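Horrocks opens parcel scheme for families of serving personnel

Gaddale, October 26, 2026

Horrocks, the packing and dispatch firm, has opened a parcel scheme for families with a relative serving away from home. The scheme covers packing, customs paperwork and onward dispatch, and runs from the firm's Gaddale depot. Families supply the contents or choose them from a stock list of 267 items.

Parcels are accepted in one size. Each is weighed at the counter, sealed and given a printed contents sheet, with a copy kept at the depot until delivery is confirmed. A trial run earlier in the year handled parcels for 18 households.
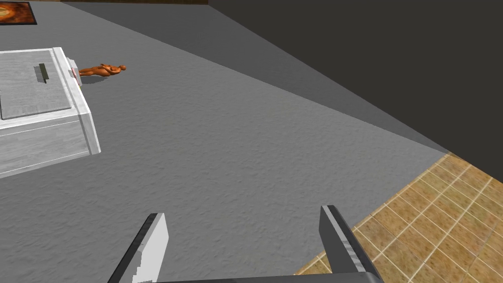 How the scheme works

Families register online through Vakeo, the booking service used by Horrocks for its other collections. Registration requires the full service address and a telephone number for the sender. Parcels may then be brought to Gaddale or collected from the sender's home within 14 days of booking.

"Most of the questions we had during the trial were about forms," said Freya Bramwell, operations manager at Horrocks. "The customs declaration is now filled in at the counter from the contents sheet, and the sender checks it and signs."

Aerosols, alcohol, lighters and loose batteries cannot be accepted. Home baking is accepted if it is wrapped and labelled with its ingredients — fresh cream and soft cheese are excluded.

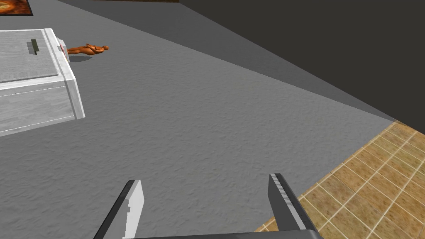
Senders bringing parcels to Gaddale should use the side entrance and have their booking number ready. The counter is divided into a drop-off area and a waiting area, and staff will direct senders to the correct one. The two are told apart by the floor, with beige and light brown square tiles meeting textured grey along a straight edge. Senders should wait on the tiles until called. Parking is limited to 3 bays.

Last dates and charges

The last date for parcels intended to arrive before Christmas falls in November and varies by destination. Charges are set by weight, and the full table is on the booking page. Packing materials supplied by Evow are included in the price.

Enquiries should be sent to Tahira Mughal, press office, Horrocks, Gaddale.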